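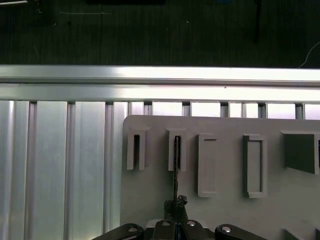
Huserer 暖胎毯 日租/周末租
Stedari 赛道装备租售

适用:赛道日、单圈计时赛、俱乐部耐力赛
取货:Dokville 赛道,Tlapale 赛道,或到店自提
押金:3000元
设定温度:80度
状态:可预订

半热熔、全热熔、光头胎都能用。一套四条,前后轮分开标,前轮标F,后轮标R,左右不分。带控制箱、主电源线、收纳袋。轮胎和轮圈自己带,毯子不包轮圈。

为什么租。一年跑不了几次的人,买一套放车库里占地方,线还容易被压坏。租一天,用完还回来,清洁我们做。跑得勤的,买断价可以问,租过的那套想留下也行,租金抵一部分,具体看成色。

出发圈不用再左右晃着找抓地。前两个弯就能正常刹车。计时赛一节时间很短,暖胎占掉一圈少一圈。天冷的时候差别最大,早上第一节尤其明显,夏天下午地面烫脚的时候,说实在的,街胎可以不租。

租之前先看尺寸

我们有2种宽度。窄的给 Formula 类入门单座前轮、小型前驱车、轻量跑车;宽的给后驱改装车、GT类。外径太大的SUV轮胎包不住,别订。不确定就把胎壁上那一串规格拍下来发给我们,别只报轮圈寸数,同样的轮圈,胎宽差很多,毯子扣不上等于白来。

前后不同宽的车,下单时备注"前窄后宽",不加钱。
备胎那套也想热,要另租一套,一个控制箱只带四条。
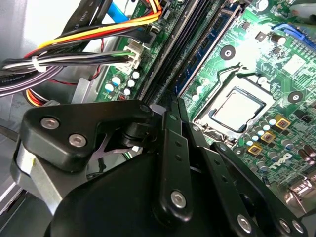 电源这块问得最多,单独写一下。Dokville 的P房墙上有插座,但不是每间都供得住,隔壁如果也在用暖胎毯,再加个电热水壶,跳闸。露天停车区没有电。Tlapale 的P房去年重新走过线,好一些,露天区同样没有。

没有电的位置请带发电机,额定3000瓦起。注意是额定,不是峰值,很多便宜机器外壳上写的大字是峰值。不够的话毯子也会热,就是慢,控制箱会反复报警,到时候打电话给我们也没办法。发电机我们也租,数量少,周末基本要提前订,油自己加。

延长线用粗的,全部拉开再用。卷在线盘里不拉开会发烫,烧过不止一卷。线过通道的地方压线槽盖住,赛道工作人员会查。

使用步骤

1. 轮胎先擦,石子橡胶粒抠掉。毯子内层最怕石子。
2. 冷态胎压先调低一点,热了会涨。具体数看你的胎,厂家有表。
3. 毯子套上,魔术贴对齐,侧边裙边塞到胎肩里面。
4. 接控制箱,四条都插好以后再合总开关。
5. 看四个灯。不亮的那条先检查插头,插头要拧到底,很多人只插没拧。
6. 温度到了以后继续捂着,胎面到了里面还没到。轮圈摸着有温度才算透。
7. 上场前先关总开关,再拆毯子。顺序不要反。
8. 拆下来挂架子上或者放收纳袋上,不要扔地上。

热完量一次胎压,跑完进站马上再量一次,两个数都记下来。下次就不用猜了。

不要做的事

不要在毯子通电的时候开动车。每年都有。
不要给湿胎设80度。雨胎用低温档,控制箱上有,拨过去就行。
不要折叠收纳,卷起来。里面是发热丝,折一次断一次,断了整条报废。
不要整夜通电。
不要盖在刚下场的热胎上然后再通电,先断电盖着保温,下一节前再合闸。
车顶起来再套,四个马凳,别用随车千斤顶撑着就钻进去弄。 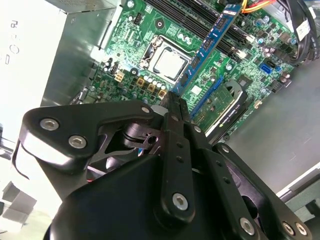

Dokville,七月

本月排期更新。周六的赛道日宽款已订完,窄款还有。Tlapale 那边两种都有。想要宽款的可以排候补,有人退我们按顺序通知,收到通知当天要确认,不确认就给下一位。

控制箱换了新一批,老款那个旋钮式的下架了。新款按键,带低温档,断电后会记住上次的设定,所以接手前先看一眼屏幕上是多少,别直接合闸。老款还在外面没还的,麻烦尽快。

另外,Dokville 取货点挪到登记处旁边,以前在二号门,别再跑那边去了。早上登记开始以后就能取,车检结束前都有人在。过了时间打电话,我们人可能在P房里帮别人接线,接得慢一点。

租金怎么算

按天算,不按节。上午取下午还也是一天。周末两天连租有优惠,中间那晚毯子放你那里,丢了算你的,锁车里最好。
俱乐部包场、车队长租,单独报价,发邮件写清楚车型、台数、哪条赛道。
教练带学员的,同一张单子可以挂多台车,押金按套收。

押金3000元,还货验完当场退。验什么:外层有没有割口,插头针脚弯没弯,四条通电能不能正常升温,收纳袋在不在。外层蹭脏不扣。沾了油的扣清洁费。烧穿、割穿、发热丝断的按条赔,不会让你赔整套。控制箱进水另算,下雨的时候放车底下没用,水会流过来,垫高再拿塑料箱扣住。 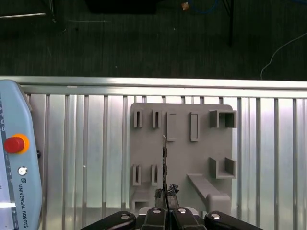
取消的话,提前说都好商量。赛道日因为天气取消,租金全退或者挪到下一场,你选。自己车坏了来不了,挪期不退款,挪一次。当天人没到也没消息的,不退。

能不能寄?能,周末场次至少提前几天下单,来回运费你付,寄回来的时候用原箱,别换小箱子硬塞。寄丢这种事碰到过,快递单号留着。

常见的几个问题放一起回了

街胎能不能用暖胎毯。能热,意义不大,街胎温度上去得快,热过头反而发飘。钱留着加油。

热几次会不会伤胎。热循环本来就会让胎变硬,用不用毯子都一样。一整天反复热到凉、凉到热才是最费胎的,中间用毯子保着温其实对胎好一点。光头胎按我们自己跑下来的感觉,掉得慢些。

要热多久。看天气看胎。冷的早上早点开始,车检排队之前就套上,车检时拆开给他们看一眼胎就行,Dokville 的车检不介意。Tlapale 要求拆掉推过去,那就车检完再套。

有没有单独两条的。没有,不拆。只想热后轮的也是按整套租,前面那两条放着别插就是了。

能不能用在摩托车上。这个型号不行。摩托车款在问货,到了会在本页更新。

能和胎架一起租吗。可以,胎架另算,可叠放,备注里写一句。胎温枪和胎压表只卖不租,租出去回来没有一个准的。

取货当天带什么

身份证件,订单号,手机别没电。
赛车服头盔之类我们不提供,赛道登记处有头盔可借,大小码不全,早点去。
第一次用的跟我们说一声,现场教,十分钟的事,不收钱,套一条给你看,剩下的你自己来。

配件单买:主电源线、控制箱保险丝、魔术贴补丁、收纳袋、挂架。保险丝建议包里备几个,赛道小卖部没有的卖。

预订请在页面下方选赛道、日期、宽度,提交后等短信确认。没收到确认就是没订上,再提交一次或者打店里电话。赛道日当天早上不接新单,已订的改宽度可以试试,看车上还有没有货。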